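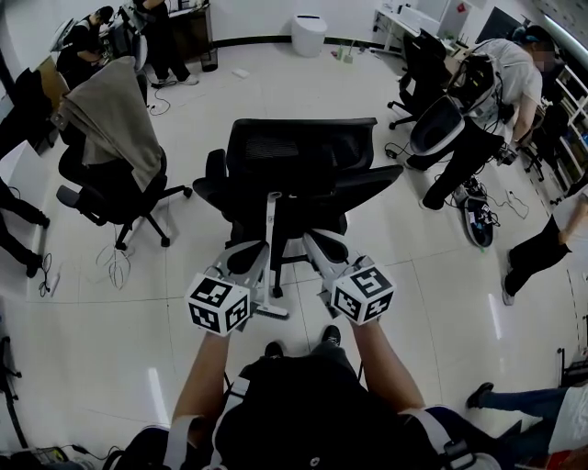 Office chair maintenance, part two

May 9, 2019

The first part of this series, in March, dealt with gas lifts. Mesh backs are the subject now, along with the armrests that usually come with them.

A mesh backrest carries load through tension in the fabric, so most faults show up at the perimeter. The fabric is held in a channel by a plastic strip, and the strip creeps out at the lower corners first. Press along the edge with a thumb. If the strip moves, push it home with a blunt plastic wedge. A screwdriver will cut the mesh.

Dust is the other problem. It packs into the weave from the rear, where it can't be seen from the front. Vacuum from behind with a soft brush, then wipe with a damp microfiber cloth and a drop of dish soap. Leave the chair overnight. Anything draped over the backrest should come off first, obviously, and should probably live on a hook.

Armrests: the pads on my Drestby are held by 4 screws each, reached from underneath. They back out over a year or so of leaning. Take them out one at a time, add a little medium threadlocker, and tighten by hand. Too much torque strips the insert, and then you are shopping for a new pad. The Undska uses clips. I have had no success getting those off intact.

Casters on tile deserve a paragraph of their own. Hard nylon wheels are meant for carpet. On tile they skid, they are loud, and they pick up grit that scratches the glaze. Soft polyurethane wheels fix all three. Pull the old ones straight out – no tools needed on most bases – and press the new ones in until they click. Mine were $38 for a set.

Casters also find cables. A thin white charging lead on a pale floor will get rolled over sooner or later, and the insulation fails near the plug. Route them along the wall or up under the desk.

Zamfira Grecu wrote in to ask about squeaks when reclining. Check the tilt pivot before blaming the backrest. A small amount of white lithium grease on each side of the pin was enough on both of my chairs.

Part three will cover seat foam.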